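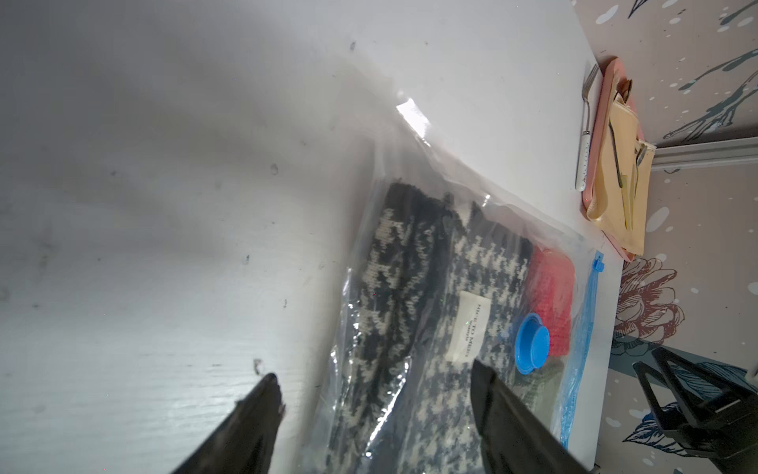
Staltley Vacuum Storage Bag, Large

Item 3143

Sweaters take up more room than they deserve, especially from June on. The Staltley bag is clear plastic, so you can tell the houndstooth knit from the red one without opening anything, and it closes with a blue zipper seal and a slider tab. The round blue valve takes the hose of most household vacuums.

How to use it
Fold your knits and lay them flat. Keep them below the fill line – yes, you, with the nine cardigans. Run the slider across twice, open the cap, and vacuum until the bag stops shrinking. Close the cap.

Good to know
Pack clothes clean and fully dry. Wrinkles in the plastic are normal. Wrinkles in your linen shirts will also be normal, so hang those up instead. Not for leather, fur or down you're fond of.

Holds up to 25 liters before vacuuming. Pump sold separately (item 268). Spare valve caps are in stock again in September, says Kartini Liem at our Prerthorpe store, who has been asked.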